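# Wipe-clean, they said

June 2024

I have been reading reviews of tablecloths, which is how I know I'm middle-aged. It started when Itziar came to stay and put a glass of red down on the good linen one, then moved it, then put it down again somewhere else. Three rings. She was very nice about it. I was less nice about it, later, in the utility room.

So I went looking for something that would survive guests, and walked straight into the word "wipe-clean". It's on everything now. I found it on a cotton cloth that plainly needed a boil wash, and on one made by Kinnunen that had a care label reading "do not rub". I'd like to know how you wipe a thing without rubbing it. Dabbing, I suppose. Dabbing for the rest of your life.

My brother-in-law Abilio swears by coated cloths and thinks I'm being fussy. He has had the same one since he moved to Clultham and says it has never seen the inside of a washing machine. I've eaten off it. I believe him.

The other thing I don't believe is the sizing. A cloth sold as fitting a six-seater fits a six-seater the way a hotel towel fits a grown man. You get a mean little drop at each end and nothing at the sides, and the moment anyone crosses their legs the whole business slides into somebody's lap. Measure the table, add the overhang twice, and then ignore whatever the packet says about how many people it seats.

And then there are patterns. I used to be firmly for plain. Plain shows everything, though, and I've come round to the view that a busy print is mostly there to hide gravy. Fine by me. What I can't get used to is the writing. Why does a tablecloth need a slogan? Am I meant to read it over the soup?

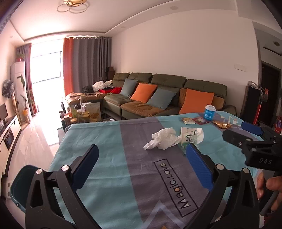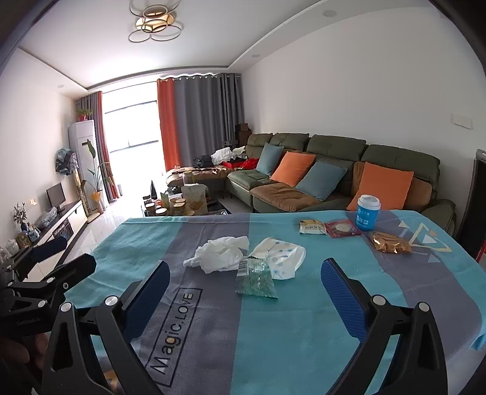
Turquoise, grey-purple, triangles and "Magic.LOVE" in a box.

Do you need a separate pad underneath a coated cloth?

Only if you put hot dishes straight down on it or you care about the wood. The coating deals with spills and does very little about heat, so a felt pad is worth having on a polished table and a waste of money on an old one.

I asked that very thing in the Stostberg shop and was shown a pad that cost more than the cloth. It was "engineered". It was felt. I bought a piece off a roll at the market instead and cut it with the kitchen scissors, badly, and since it lives under another layer the wobbly edge is between me and the table.

What did I end up with? A Pesonura, coated, dark green with a thin stripe, bought in the sale with 2 others I didn't need. The review page had 785 ratings and I read far too many of them. A surprising number were from people who hadn't opened the parcel yet and gave it full marks for arriving. One man had taken a star off because his wife didn't like green.

It had fold lines in it when it came. The leaflet says these "drop out naturally". I've given them until October, and if they're still there I'm going back to the linen – rings and all. Itziar can drink white.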